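Grikona bench, toast task, 9/16/22
Kitchen counter setup, single arm, teleop by Asuka. Florante resetting between episodes.
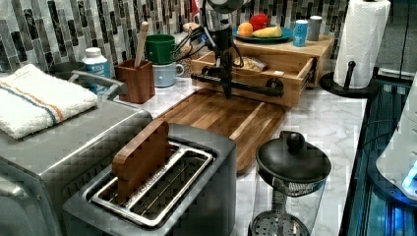
Episodes
91 recorded, 8 thrown out. Two of the bad ones were dropped blocks and the rest were operator stops. I left the drops in a separate folder in case Povilas wants them for the failure set.

The wooden toast tends to lean left in the slot, and the policy from March always expected it upright. So today we kept the lean and varied it on purpose. Asuka thinks the approach angle matters more than the lean. Could be — we have not split the data that way yet.

Resets
Plate, mugs and towel get shuffled every 7 episodes. The toaster and cutting board stay put until the next batch. Florante forgot one shuffle before lunch, marked in the log.

Problems
Cables pull a little when the wrist turns all the way over. Retied them once, still not great. Toaster rim throws a bright spot when the overhead lights are on full, so we dimmed them after the first batch.

To do
Ask Rogelio about disk space on Tambunan before Monday's upload.
Relabel the early episodes, "insert" and "place" got mixed up again.
Try the drawer with the bread in it as the second task.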